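Review: Giloteo recording kit, version 2
August 2023

We bought the Giloteo kit to collect demonstrations for a two-arm pick-and-place policy. It replaces our older Sadach logger, which wrote each camera to a separate file and left the alignment to us. Since February we have recorded 2608 episodes with it, nearly all of them plates and produce.

Setup took 17 minutes once the drivers were in place. The software reads both arms, the grippers and every camera against a single clock. Episodes are started and stopped with a foot pedal, so the operator's hands stay on the leader arms. The pedal is the best part of the kit.

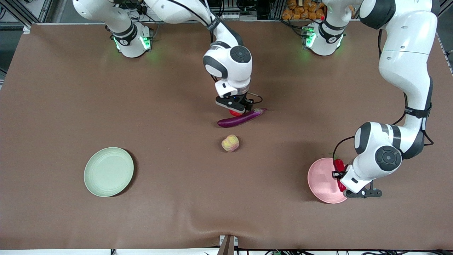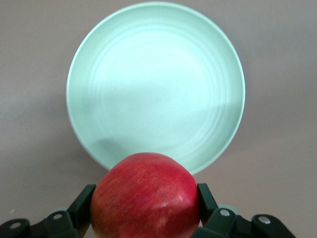

Wrist views matter most in the final stretch of a place, and the default settings do not favor them. Auto exposure is on out of the box, and brightness shifts as the gripper comes down over a pale plate. Lock it before the first session. The setting is stored per camera and survives a restart – the white balance setting does not.

Export is slower than it should be. A batch that Bangash converts in two minutes takes nine here, and there is no way to resume a failed job. The labeling screen is plain but quick. Bad grasps can be tagged with one key and kept, which we prefer to deleting them.

The manual covers installation well and says almost nothing about file layout. We worked out the joint order by moving one joint at a time and reading the values.

Cokard sells the kit with one year of updates. Spare pedals are listed separately and were out of stock when we ordered.

Rating: 4 out of 5 for recording, 2 out of 5 for export.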